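Workshop notebook, May, afternoon

Continuing with the sorting of the small parts table. Last time I stopped in the middle because the labels from Stiltik did not stick on the wood. I tried to sand one side a little and they stick better, but the corner still comes up after one night. I will ask if we have the other glue in the cabinet.

Paper mat. I put new brown paper on the long table. The old one had oil spots near the front and small parts were difficult to see on it. The Goltard roll is a bit narrow for this table, so next time we should order the wide one, article 1433 if they still sell it. I fixed it only with tape under the edge. Please do not put tape on the top side, it takes the paint away.

Tray and box. We discussed many times which container is for what, and I write here what we use from today:

Blue plastic tray: parts which wait for checking. It stays on the left half of the mat, with the long side going front to back. When it lies the other way, my sleeve catches the rim each time I reach over.

Dark wooden box: parts which are checked and go back to the shelf. No paper inside, no screws without a bag.

I am still not sure about the wooden box. It is nice and heavy and does not slide, but the inside is dark and I lose black washers in it. In room 302 they have a light felt on the bottom of theirs. I could cut a piece from the rest of the felt we got from Clastach.

Emptying the tray before the end of the day took me 15 minutes. Most of this time was for two bags without any label. I wrote "unknown, M3?" on both and put them on the shelf behind the door.
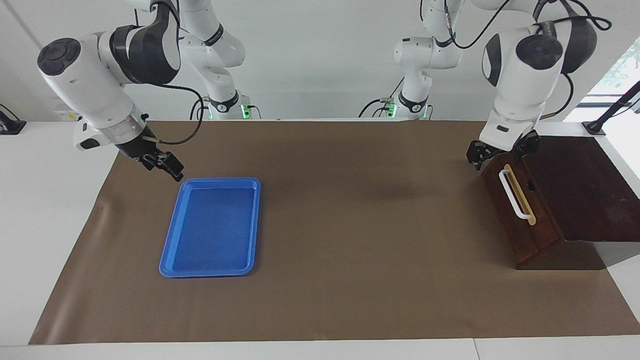
Châu wrote under my list that the blue tray should have a divider, so the checked and unchecked parts can share it and the box can go away completely. I answered that with one container we will mix them again like in the winter. Châu says a divider of 2 cm height is enough and offers to cut it from the leftover plastic sheet. OK, we can try it for a while, but I keep the box on the table until then.

To do:
Ask about the glue.
Cut felt for the box, measure the inside first.
New labels for the two unknown bags.
Order wide paper roll.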